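Okay, gear week report! A long one, so get a coffee. For anyone new around here, I teach robot arms to put things together, mostly by driving them myself with a remote controller until the arm has seen enough good tries to have a go alone. The task right now is a planetary gear set, and I have been living with it.

The short version of the job: three planet gears go onto their shafts around the hole in the middle of a metal plate. A person can do this while talking on the phone. I have watched my own hands do it over and over, trying to catch what they know that I don't, and mostly what they know is how to wiggle.

And the wiggle is the whole thing, friends. You bring the gear down over the shaft and it sits there looking like it's on, but it's tipped by a hair and it won't drop. Your fingers feel that and rock it a tiny bit without asking you. When I'm driving the arm I don't get any of that feeling in my hand. I get a camera view and a controller.

So the first batch of demonstrations I recorded, back when we started on the Mitulow controller, was pretty bad. I was pushing down much too early. I'd see the gear over the shaft, think "close enough," and press, and then spend ages backing out of it. And of course an arm that learns from that learns to press and then back out! It's a very faithful student, for better or worse.

We moved to Hekgate's handheld one over the summer (the kind you hold like a fat pen and the gripper follows your wrist) and I liked it right away. The rocking came back a little. You still can't feel the gear, but your wrist makes the right shape out of habit, and that gets into the recording.
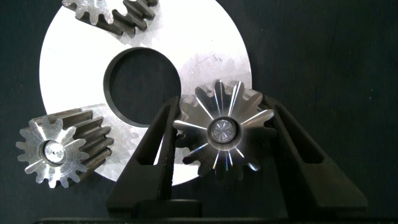

The other thing I've had to learn is where to look. For a long time I watched the fingers, which is the natural thing, since they're the part that's moving. Now I watch the shaft end in the center of the gear and the little ring around it. If that ring looks even all the way around, I go down. If it's fatter on one side I stop and nudge. Saved me more bad tries than any setting I've changed.

Shiny metal is a pain, by the way. A gear standing on a bright plate throws a second, broken-up gear onto the plate next to it, and when you've been at this for a few hours you can absolutely try to line up with the wrong one. I have done it. I moved the lamp, which helped with the reflection and then made a glare somewhere else. We're still negotiating, the lamp and I.

A few people asked about teaching by hand, where you grab the arm itself and move it through the motion. I do that too, and I love it for big easy moves like reaching over and coming back. For the last bit of an assembly I find I'm fighting the weight of the arm and my lines come out lumpy. Somebody with steadier hands might have a totally different opinion, and I'd like to hear it.

Numbers, for those of you who like them: the goal is 1000 good demonstrations of this one task. I keep the clumsy-but-recovered ones in a separate folder called Srour (long story, it was the name of the first test rig and it stuck). I'm not throwing those out. An arm that has only ever seen perfect tries has no idea what to do when a gear lands crooked.

My routine, in case it's useful to anybody starting out: I record in sets of five and then I get up. Walk to the window, shake out the hand, drink some water. When I skip the break I can see it in the playback the next day, everything gets fast and snatchy and I start cutting corners on the way down.

Also, please vary your starting positions. I know it's boring! I got lazy one afternoon and set the gears down in nearly the same spots every time, and the version trained on that batch was wonderful right up until I moved one a thumb's width over. Then it reached very confidently for the old spot and closed on air. My fault entirely, and I apologized to it out loud.

Next up is Drultik, our name for the longer task where the ring goes on over the planets once they're in place. All the teeth have to agree with each other at once, so there's going to be a lot more wiggling. I'm hoping to have something to show in November, and if it's only a funny reel of misses then you'll get the funny reel of misses.

Thanks for reading all of this, and for the kind notes on the last thread. If you do this sort of work by remote, tell me what you hold in your hand and whether your wrist hurts. Mine does a bit. Back to it tomorrow!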